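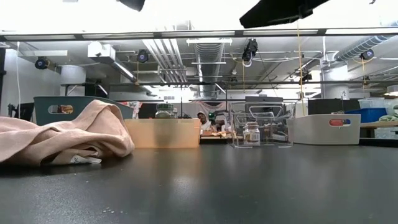 What water temperature should I use to dissolve freeze-dried coffee for the Stisden urn?
Anything at 95 C or below dissolves it fully; set the thermostat to 95 and leave it there.

From: Darlene Després
To: brewing-equipment list
Date: 12 October 2025
Subject: Re: Stisden urn, scale and thermostat drift

Darcy Fraser wrote:
> The urn reads 95 on the dial but the probe disagrees by 2 degrees.
> Descaled in February with the Rarard powder. Is this the sensor or
> the element? Also, does anyone dose instant by volume?

Sensor, most likely. A scaled element heats slowly but still reaches the set point. A fixed offset points to the thermistor clip, which loosens on the older Stisden units. Unplug, drain, remove the base plate, reseat the clip, then check again with 400 ml in the tank and the lid on. If the offset remains, the Cabral replacement clip fits without drilling. The Brandar one needs a spacer.

On dosing: weigh it. Granule size varies between jars and the bottom of a jar holds more fines, so a level spoon drifts.

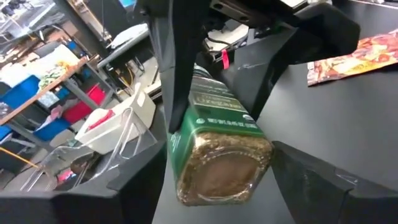
Instant coffee granules seen through the base of the jar.

For a 600 ml flask, tare the empty flask, add the granules, then a little cold water to make a paste before filling from the urn. The paste step reduces foam at the tap.

I have not tested the Rarard powder on aluminum tanks. The leaflet only mentions stainless.

Darlene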